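Workshop notebook, Clerkau Linen Hire, Estbridge
July, starting 7.40 am

Grippers on charge overnight, except the one whose plug was in the socket and whose socket was off. Lost 10 minutes to that.

Target from the Skarkell people is still 1,000 usable folds before they will let the arm near a customer's order. We are at 300. The arm (Lei, as it says on the crate, so as everyone now calls it) sits in the packing room under a dust sheet and has so far folded nothing, on full pay.

Morning session was square cloths, laid flat, corner to corner and then in half. Slower than folding by hand, obviously. By hand I don't think about where my thumbs are. With the gripper I have no thumbs, and every fold has to be done as though explaining it to a visitor from head office. Baoshan's rule is one attempt, no going back to neaten the edge. I have been neatening edges for the whole of my working life and was told off twice before tea.

19 takes thrown out. Most of them had the marker cubes turned away or covered by my own sleeve. Note for tomorrow: sleeves up, and don't lean in to see what you're doing, however much you want to see what you're doing.

Things that have changed on the floor, for whoever asks at the next meeting:

The folding table is booked out to us until noon, so the packing lot start late and finish late. They have views on this. Rota needs redoing before the wedding orders, not during.

People have started arguing about how a fold should go. Half of us turn the hem under, half don't, and we all rubbed along for years without knowing it. Now it has to be written down, because Lei can't learn two ways and sulk about one of them. I've put mine down as the standard pending complaints.

The new starter learned from the recordings instead of from me. Folds well. Folds exactly like Baoshan, including the pointless pat at the end.

Nobody's hours have been cut. I asked for that in writing and got an email saying it was "not currently in scope", so I've printed it and stuck it in the back of this book.

To do: spare charger. Label the good gripper. Ask whether the pat counts as part of the fold.
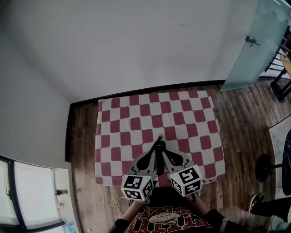

Ayman Bensaid

Red-and-white check on the floorboards, jaws open. Mind the tag in the far left corner. If the fold traps it inside, mark the take and carry on.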